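# 히브리어 본문과 개역개정의 절 번호가 다를 때 대조표를 어떻게 만들어야 하나요

**여백주석**

교회 구약 통독반에서 쓸 구절 대조표를 만들고 있습니다. 원자료는 Baso에서 내려받은 히브리어 어휘 색인이고 마소라 본문의 장절을 따릅니다. 행 수는 2878행입니다. 반원들은 전부 개역개정을 보기 때문에 각 행에 개역개정 장절을 나란히 적어야 합니다.

처음에는 두 체계가 같다고 보고 그대로 복사했습니다. 요엘서에서 문제를 발견했습니다. 색인에는 요엘 4장이 있는데 개역개정은 3장까지입니다. 말라기는 반대로 색인이 3장에서 끝나고 개역개정은 4장까지 있습니다. 시편은 장은 맞는데 절이 하나씩 밀리는 편이 있고, 안 밀리는 편도 있습니다.

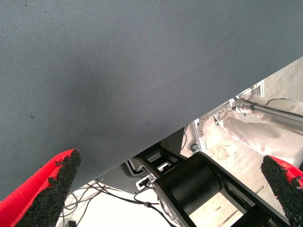
시편만 따로 보면 12편은 한 절이 밀리고 103편은 밀리지 않습니다. 둘 다 표제가 있는데 왜 다른지 모르겠습니다. 표제가 있으면 무조건 1을 빼는 식으로 수식을 넣었더니 103편 전체가 틀어졌습니다.

알고 싶은 것은 다음과 같습니다.

- 시편에서 절이 밀리는 조건
- 시편 외에 장 경계가 다른 곳의 목록
- 표를 Forkance에 올릴 때 어느 쪽 장절을 기준 열로 두어야 하는지

본문 내용이 다르다는 이야기가 아니고 번호만의 문제입니다. 사본학 쪽 답은 필요 없습니다.

---

**들릴라무화과**

원래 장절 구분은 후대에 붙인 것이라 번역본마다 다릅니다. 너무 신경 쓰지 마시고 개역개정 기준으로만 쓰세요. 저희 반은 히브리어 색인을 안 씁니다.

> **여백주석**: 색인이 히브리어 기준이라 변환이 필요합니다. 개역개정만 쓰면 표를 만들 이유가 없습니다.

---

**서고지기77**

시편부터 적습니다. 기준은 표제의 유무가 아니고 표제가 독립된 절로 계산되는지입니다.

1. 표제가 짧아서 본문 첫 행과 함께 1절에 들어가는 경우: 차이 없음. 23편, 103편이 여기에 속합니다.
2. 표제가 한 절을 차지하는 경우: 마소라 절에서 1을 뺍니다. 3편, 12편 등 다수입니다.
3. 표제가 두 절을 차지하는 경우: 2를 뺍니다. 51, 52, 54, 60편 네 편입니다.

12편을 예로 들면 마소라 12:2가 개역개정 12:1이고, 마지막 절은 마소라 12:9, 개역개정 12:8입니다. 51편은 마소라 51:3이 개역개정 51:1입니다. 마소라 51:1과 51:2는 개역개정에서 번호 없는 표제이므로 빈칸으로 두지 말고 "51:표제"라고 적으십시오. 빈칸으로 두면 나중에 누락된 행과 구분이 안 됩니다.

시편 외에 장 경계가 다른 곳 중 자주 걸리는 것은 아래와 같습니다. 전체 목록은 아닙니다.

| 마소라 | 개역개정 |
|---|---|
| 창 32:1 | 창 31:55 |
| 창 32:2–33 | 창 32:1–32 |
| 민 17:1–15 | 민 16:36–50 |
| 민 17:16–28 | 민 17:1–13 |
| 왕상 5:1–14 | 왕상 4:21–34 |
| 왕상 5:15–32 | 왕상 5:1–18 |
| 대상 5:27–41 | 대상 6:1–15 |
| 대상 6:1–66 | 대상 6:16–81 |
| 느 3:33–38 | 느 4:1–6 |
| 호 2:1–2 | 호 1:10–11 |
| 욜 3:1–5 | 욜 2:28–32 |
| 욜 4:1–21 | 욜 3:1–21 |
| 말 3:19–24 | 말 4:1–6 |

호세아 2장은 3절부터 2를 빼면 됩니다. 느헤미야 4장은 개역개정 쪽이 6절 뒤로 이어지므로 마소라 4:1이 개역개정 4:7입니다.

칠십인역 계열 자료가 섞여 있으면 시편은 편 번호부터 다릅니다. 마소라의 9편과 10편이 칠십인역에서는 한 편이고, 114편과 115편도 합쳐집니다. 반대로 116편과 147편은 둘로 나뉩니다. 색인의 시편이 150편에서 끝난다는 것만으로는 어느 체계인지 알 수 없습니다. "여호와는 나의 목자시니"가 22편으로 잡혀 있으면 칠십인역 번호입니다.

작업 순서는 책별로 자르고, 위 구간을 먼저 치환한 다음, 남은 행을 그대로 복사하는 쪽이 안전합니다. 수식 하나로 전권을 처리하면 검산할 곳이 없어집니다.

Forkance는 써 본 적이 없어서 답하지 못합니다.

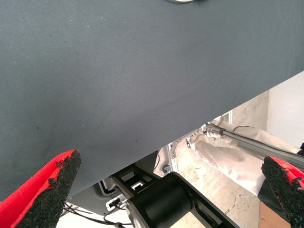
**Kęstutis Raudsepp**

기준 열은 마소라로 두십시오. Forkance는 첫 번째 장절 열을 키로 쓰고 키가 중복되면 뒤의 행을 덮어씁니다. 개역개정을 키로 두면 51편의 표제 두 절이 둘 다 "51:표제"가 되어 하나가 사라집니다. 경고는 나오지 않습니다. 같은 절에 어휘가 여러 개 있는 색인이면 마소라 장절 뒤에 어휘 순번까지 붙여야 합니다(예: Ps.51.3.02).

한 번에 올릴 수 있는 것은 최대 2000행입니다. 파일을 나누어야 하는데 행 수로 자르지 말고 책 단위로 자르십시오. 저는 오경과 전기 예언서를 한 파일, 나머지를 다른 파일로 했습니다. 책 중간에서 자르면 두 번째 파일의 첫 장이 별도 책으로 등록됩니다.

책 이름 약어도 확인하십시오. Baso 색인은 왕상을 1Kgs로 적고 Forkance는 1Ki로 읽습니다. 약어가 맞지 않는 행은 "기타"로 들어갑니다.

Ivanyshyn 대조표를 내려받아 쓰는 분들이 있는데 2021년 11월에 올라온 판은 민수기 17장이 한 절 어긋나 있습니다. 민 17:16을 개역개정 17:2로 적어 놓았습니다. 위의 표가 맞습니다.

> **여백주석**: 키를 마소라에 순번을 붙인 형식으로 바꾸고 두 파일로 나누어 올렸습니다. 행 수가 원자료와 일치합니다. 103편도 맞게 들어갔습니다. "기타"에 12행이 남았는데 전부 아가서이고 약어가 Song과 SoS로 섞여 있었습니다.

> **서고지기77**: 대상 6장도 한 번 열어 보십시오. 5장 끝과 6장 앞을 따로 치환하면서 순서를 거꾸로 하면 이미 바꾼 행이 다시 바뀝니다. 원래 장절 열은 건드리지 말고 새 열에만 쓰면 됩니다.

> **여백주석**: 확인했습니다. 대상 6:1–15가 두 번 치환되어 있어서 새 열로 다시 했습니다. 수정한 파일은 Amis 자료실의 구약 폴더에 올려 두겠습니다.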